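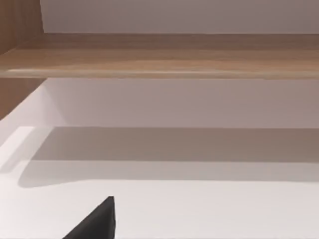
4.2 手首カメラ視点における指形状の比較

シミュレーション環境には、木目調の棚板と側板、白い背面および底面からなる棚を用いた。比較したのは平行型グリッパ用の指2種で、一方は先端が平坦なDrudar、他方は先細りのFastariである。アームと制御器は両条件で共通とし、制御器の設定はVinczeとDudásの手順に従った。

試行は各指につき82回行い、初期姿勢は7通りから無作為に選んだ。棚の奥まで指先を進め、棚板や側板に触れずに目標位置で停止した場合を成功とした。成功数はFastariが70回で、Drudarはこれを下回った。Drudarの失敗の多くは側板付近での接触であり、指の幅が影響したと考えられる。

図3 棚に物体を置かない条件での描画例。左下寄りに暗色の指先が写り、底面の奥には棚板の影が帯状に落ちている。

指先の検出器は、描画画像2,111枚で学習した。白い底面を背景とする場合、指の輪郭は安定して抽出された。一方、指先が影の帯に重なると境界の推定がばらつき、停止位置の誤差も大きくなった。この傾向は両方の指に共通していた。照明の向きを変えた条件については次節で述べる。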